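Drollarville Record Club, minutes of the February meeting

Taken by me, Reto Riedl, because I was last through the door again and that is how we pick. I've written it up the way I remember it with help from four pages of scribble, so if you said something brilliant and it isn't in here, send it to me and I'll add it before the next one.

We started at 7:15 instead of 7:00, as the amp wanted a different cable and the different cable was in my car.

Minutes of the last meeting

Read out and agreed, with one fix. I had written down that the January pick was voted "album of the winter." The vote was for "most wintry album," and a couple of people felt strongly that those are two separate honors. Changed.

Money

We have 600 dollars in the account, which is more than I expected after the turntable repair. Dues stay the same. I asked if we should put some of it toward a second pair of speakers for the back half of the room, and that set off a long chat about whether the back half of the room even wants to hear better. The people who sit there said they like it a little muffled (you can talk). The people who sit up front said that's exactly the problem. We agreed to leave the speakers alone until summer and spend 86 dollars on record sleeves and a decent carbon brush. I'm buying those.

The listening: Eltamen, side one and side two

This month's record was the second Eltamen album, the one they made in the grain store with the doors open. I picked it, so I got to introduce it, and I kept my introduction to under five minutes, which I would like noted. I am noting it.

For anyone who missed the night: it's a four-piece, two guitars, drums, and a harmonium that the singer plays with one hand while she sings. There's no bass anywhere on it. The first time I heard the album I thought my left speaker had gone. By the third song I'd stopped missing it, and by the end of side one I had a theory that the harmonium does all the work the bass would do, only slower and with more breathing. I shared the theory. It got a mixed reception!

We played side one straight through with the lights down. Nobody talked, even in the back half, and I was very proud of us. Then we took ten minutes for coffee and came back to argue.

The main argument was over the drums. About half the room thought they're too loud, and they are loud, I'm not going to pretend otherwise. On the opening track the snare sits on top of the vocal like a lid. One member said she kept wanting to lean past the drummer to hear the words. Somebody else said that was the best part, as you don't hear the lyric properly until the drums drop out in the last verse, and then it's right there in your ear and you realize she's been singing to her brother the whole time. I'd never caught that. I've owned this record for years and I'd never caught that it was the brother! We went back and played the last verse again, and yes, it's the brother.

The second argument was whether the long one that closes side one needs to be that long. I love it. I'd take it longer. The case against was made well, though, and I'll put it down fairly: the two guitars find a pattern in the first couple of minutes, it's a lovely pattern, and then they don't do anything with it. They keep handing it back and forth. If you're in the mood it's like watching rain, and if you're not in the mood you're waiting for a bus. I wrote "bus" in my notes and underlined it, so it must have got a laugh.
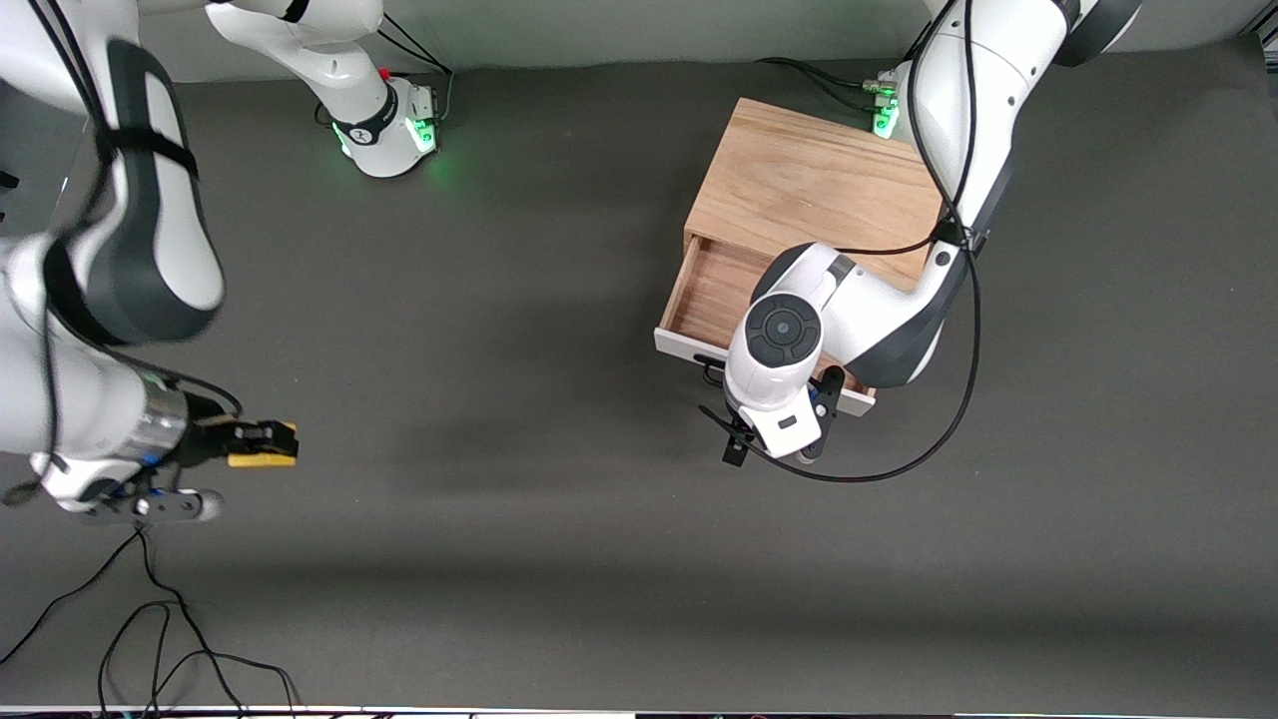
Side two went down easier with everyone. It's the side with the short songs on it, and the one with the handclaps got played twice by request. Opinion was that the singer sounds far more comfortable once the tempo comes up. I'd say she sounds like she's stopped worrying about being recorded. There's a spot near the end of the third song where she comes in early, stops, and comes in again, and they left it on. We talked about that for a good while. Most of us would have kept it too. One person said he'd have done another take and felt no guilt whatsoever, and I respect that, and he's wrong.

Scores were collected on the backs of the coffee cards as usual. Three people declined to give a number on principle. The rest came out high, higher than the January record, and the closing song on side two was voted favorite track with the handclaps in second. I'm filing the cards in the box with the others.

Visit from the Tilleck people

The Tilleck listening group from across the river wants to come over for a joint night. They meet on a Monday, same as us, so one of us has to skip our own meeting to go to the other's, and they've offered to do the skipping. I said yes on the spot and then asked the room, in the wrong order, sorry. The room was fine with it.

What wasn't settled is who picks the record. Their way is that the host brings side one of something and the guest brings side one of something else, and you don't find out what the other is until the needle drops. I think that sounds terrific. There was some worry that we'd end up with two really miserable side ones in a row and everybody would go home sad. The suggestion was made that each club tells the other only the mood, so one fast, one slow. I'll write to them and put it that way.

They have 12 regulars, so we will need more chairs. There are folding ones in the hall closet and I'll check how many of them still fold.

The Grewal collection

This was the big item and we ran out of time on it, so please read this part even if you've skimmed the rest.

The Grewal family has offered us the records from the old Grewal music shop. All of them. There are 3000, mostly LPs, a good run of singles, and a few boxes of 78s that nobody has opened in ages. They don't want money, they want the lot to stay together and get played. I went over to see them and stood in the garage just sort of turning in circles. There's a whole shelf of brass band records. There's a stack of private pressings by local dance bands that I don't think exist anywhere else, with the names of the players typed on a slip inside.

So, where do we put them? That was the question, and we didn't answer it. Ideas that came up:

The library basement. Dry, free, and close by, but it closes at 5:00 and none of us could get in there in the evening.

Splitting them between our houses. Several people volunteered very fast and I think they were already picking out their shelves. The trouble is the family asked for them to stay together, and once a record is in my house I know perfectly well it's not coming back out.

Renting a storage unit. Would eat the account by fall, and records in a storage unit aren't getting played.

Taking only part of it. I'm against this, but it was said, so it's in. The argument was that we could ask for the local stuff and the jazz and help the family find a home for the rest.

I have asked the Grewals for a bit more time and they were very kind about it. They'd like the garage back by the end of spring. If you know anyone with a dry room, a solid floor (records are so much heavier than you'd think), and a soft heart, please call me.

Condition was asked about as well. I pulled a couple dozen at random and most looked clean, with some ring wear on the jackets and the odd split seam. I played one of the dance band ones at home and it crackles like a campfire for the first minute and then settles into something gorgeous — a waltz, with a clarinet player who is having a much better night than everybody else on the record. I'll bring it next time and we can open with it.

Any other business

The question of singing along was raised again. We're keeping the rule, which is no singing on the first play and sing all you like on the second.

Someone has left a green scarf and a copy of a Swedish folk compilation in the coat room. I've got both. I've listened to the compilation and would like to discuss it with its owner.

There was a request for a night of live albums only. Strong support. There was a counter-request for a night with no live albums ever again, also with support. I've put the first one on the list for April, and the people behind the second are welcome to come and suffer.

A reminder to return the loan records. The Loan Book has some gaps in it and a few of those gaps are mine.

Jobs before next time

Sleeves and brush: me.
Letter to Tilleck about moods: me.
Chairs: me, with help lifting please.
Asking at the library if they would ever consider a key: still open, speak up.
Next record: drawn from the hat, and it's going to be a solo piano album that I've been asked not to name, so the person bringing it can do their own introduction.

We finished at 9:40, and the last few of us stayed to hear the handclaps one more time before I packed up the amp.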